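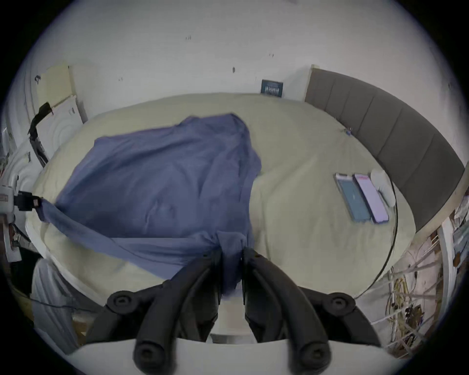
The Mernier is an upholstered bed base with a matching headboard, supplied flat in three cartons and assembled with the hex key in the hardware bag. The headboard is gray, with vertical channel stitching that divides it into separate panels, and it curves around the bed. Filling is polyurethane foam over a rigid backing. The cover is fixed and can't be removed for washing. Vacuum along the channels with a soft brush attachment and blot spills with a damp white cloth.

Mattress platform: 80 inches long, available in full and queen widths. Slats are pre-strung on two tapes and held to the side rails by screws at the first and last slat only. Mattress and bedding are sold separately. The platform takes foam, latex, and pocket-spring mattresses without a box spring.

The Plemdale fitted sheet is cut to the same length, with elastic along all four sides. It has a matte finish and comes in a single beige shade, which looks greener or creamier depending on the light. Soft creases after washing are normal. Tumble dry low and remove while slightly damp to reduce them. 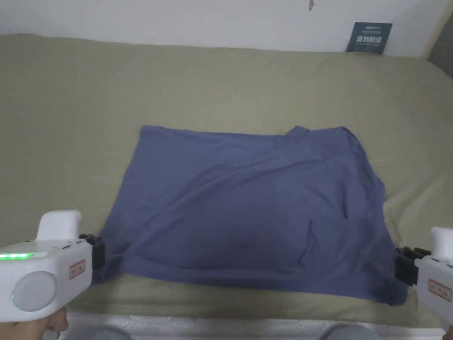 Plemdale fitted sheet on a mattress with a white quilted edge, with a blue-gray T-shirt laid on top.

The sheet may be ironed at medium heat. Do not bleach. Wash separately from towels and fleece for the first few cycles, as new fabric picks up lint. 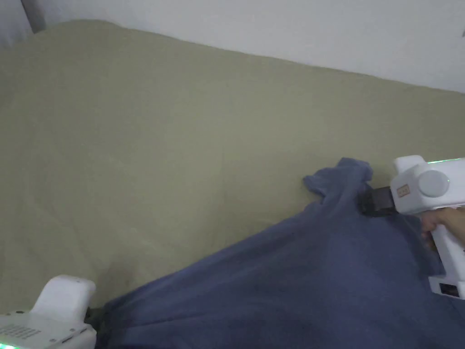
Shrinkage in length is allowed for in the cut, and the corners should still reach under the mattress after repeated washing. If they do not, return the sheet within 30 days with the packing slip.

Price, Mernier queen: $385
Plemdale sheet: sold separately
Replacement parts: hardware bag, slat set, center leg
Warehouse: Ostside
Parts contact: Dewanti Menon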